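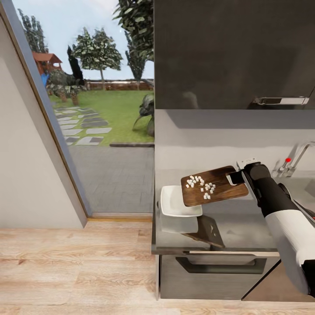 Nkrumah Zakaria winkt erst mal ab. Simulation allein reiche nicht, sagt er, wer das behaupte, habe nie versucht, einen Haufen Würfel von einem Brett auf einen Teller zu bekommen. Dann redet er doch eine Stunde darüber.

Es geht um Grolla, die Sammlung von Vorführungen, mit der sein Team einen Greifarm anlernt. Küchenaufgaben, alles gerendert, ferngesteuert von Menschen am Pult. 502 Durchläufe liegen auf dem Server. Brauchbar davon: 166. "Klingt schlecht, ist es aber nicht. Beim ersten Satz im Januar haben wir fast alles weggeworfen."

Warum so viel Ausschuss? Zakaria zählt auf, schnell, ohne Pause. Zu hastig gekippt. Zu lange gezögert. Brett am falschen Ende gegriffen, dann Umgreifen mitten in der Bewegung. "So was lernt das Modell mit. Das Zögern vor allem. Das lernt es sogar am liebsten."

Die Aufgabe mit dem Schneidebrett gilt intern als die fiese. Greifen, anheben, neigen, alles auf den Teller. Viele kleine Körper, die sich gegenseitig schieben, dazu ein Brett, das am Rand gehalten wird. Ramex, die Physik-Engine, die sie benutzen, kommt da ins Schwitzen. "Die Reibung haben wir dreimal neu eingestellt. Am Anfang klebten die Würfel wie Magnete. Danach sind sie geflogen."

Und wer sitzt am Pult? Studierende, zwei Kollegen aus der Werkstatt, er selbst auch. Eine Schicht dauert 60 Minuten, mehr bringt nichts. "Man merkt es den Daten an. Gegen Ende wird jede Kippbewegung gleich. Dann lieber Kaffee." Er schaut dabei auf die Uhr, das nächste Treffen wartet schon.

Frage nach den Fehlversuchen: löschen oder behalten? Da gab es wohl Streit. Die Auswertung läuft über Pumeck, ein eigenes Werkzeug, das jeden Durchlauf in Abschnitte zerlegt und einzeln benotet. Zakaria wollte die misslungenen Enden abschneiden und die guten Anfänge behalten. Andere im Team nicht. Jetzt machen sie beides, zwei Datensätze nebeneinander. "Doppelte Arbeit, ja. Aber ich weiß halt nicht, wer recht hat."

Als nächstes sollen 70 Durchläufe dazukommen, in denen absichtlich etwas schief geht und der Mensch es auffängt. Brett rutscht, nachfassen, weiter. Solche Korrekturen fehlen bisher fast völlig, weil am Pult alle auf einen sauberen Durchlauf aus sind. Die Anweisung dafür musste er zweimal umschreiben, weil keiner freiwilig patzen wollte.

Ob das Gelernte dann auf echter Hardware hält? Mit Tarawneh, dem Partner für die Versuchsküche, ist ein Test verabredet, Termin offen. Zakaria steht schon, Jacke halb an. "Fragen Sie mich danach nochmal. Vorher sag ich da nix zu."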